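Comparing Grippers in Simulation: Notes for Session 4
Course page, Robot Handling Lab
Notes by Hrefna Bach, with additions from Svend Eskildsen

Welcome back, and I hope you all managed to get the simulator running over the break (if you didn't, come and find me before the lab, because it is much nicer to sort out graphics drivers over coffee than in front of the whole group). Last time we talked about arms, and about how reach and wrist angle decide what a gripper ever gets a chance to do. Now we get to the gripper end of things, and we'll spend most of the session on one question that sounds simpler than it is: how do you compare two grippers fairly?

The two candidates are the Zustia, a two-finger gripper with narrow pads and a fairly quick close, and the Clivance, which has wider pads and takes its time. Both come as models in the Hjaltested kitchen package that you installed in May. Mogens Thorlacius did a first comparison for us with 2,000 attempts per gripper, and his log files are in the shared folder. Please do look at them before you run your own, even if you only scroll through the failures. I find the failures the best part.

The usual way to report a comparison is a success rate, and you'll be asked for one. But think for a moment about what a single rate hides. A gripper can do beautifully on bottles standing by themselves and then go to pieces as soon as there's a spoon handle in the way. Pump bottles are a lovely test for exactly this. The top is narrow, it has a collar and a neck that pads can slip along, and the nozzle sticks out to one side, so the direction you approach from matters a great deal. The body is wider and easier to hold, but in a crowded spot you may not be able to get the fingers down to it.

So every attempt gets two views, one from the room and one from above the gripper, and I'd like you to get into the habit of reading them together.

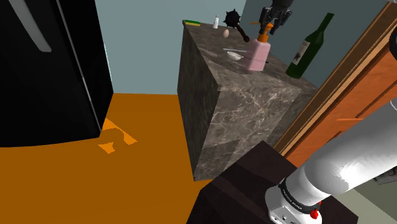 Pump bottle on the cluttered counter, room view and gripper view
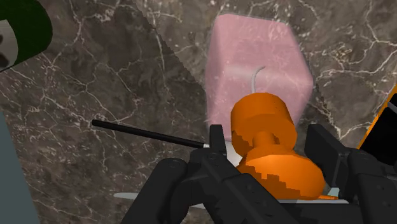 Page last changed: 12 August 2024

Notice how different the job looks depending on where you stand. From the room you get the arm, its base and the neighbors on the counter, and you can judge whether the approach makes sense at all. What you can't judge very well is the spacing at the fingers, with a black gripper crowding in over the orange pump top. The close view helps there: you can see the wide opening between the pads, and the small gap between the right pad and the orange base. It is less kind to you when it comes to the small things lying low, several of which are partly hidden behind the fingers and links.

Neither view tells you about contact force, of course. For that you need the log. Facundo Gaete, who taught this session before me, used to have people write down a guess from the pictures first and open the log second, and I've kept that because it does wonders for your eye.

A word on shadows. In the close view the shadow edges are jagged, and a student last year spent an entire evening treating a shadow boundary as an object edge in her segmentation. It's a perfectly natural mistake! If your detector does something odd, look at the shadows before you start taking your code apart.

For the lab, work in pairs. Each pair runs 20 attempts with each gripper, using the same object layouts for both. Keep the random seed fixed when you swap grippers, and write it at the top of your sheet. Layout 17 is the hardest one, so leave it until you're comfortable. For each attempt, record where the pads first touched, whether anything other than the target moved, and whether the object was still held after the lift. If you change the closing speed, change it for both grippers and start over (sorry).

Ásdís Lykkegaard has written a little script that lines up the two camera views by time step, and it will save you a lot of clicking. It expects the Cestmont controller settings, so check those first.

Hand in the sheet, your success rates split by crowded and uncrowded layouts, and a page on one failure you found interesting. A page really is enough.

Reading for next time: the chapter on compliant fingers, up to the section on tendon drives.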